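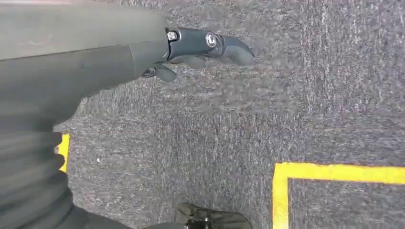 Dwight Wong wrote in to ask whether the Stikent carpet tape would hold on low pile, because his last roll let go within a month.

Mine has been down since March and has not moved. I used 33 feet of it along the hallway seam and the office doorway. The roll costs 17 dollars. It tears by hand, but scissors leave a cleaner end. The backing paper is a nuisance - it splits lengthwise if you pull fast.

Vacuum first and press hard. I took one strip up to fix a crooked edge and it left a little glue on the subfloor. Mineral spirits got it off.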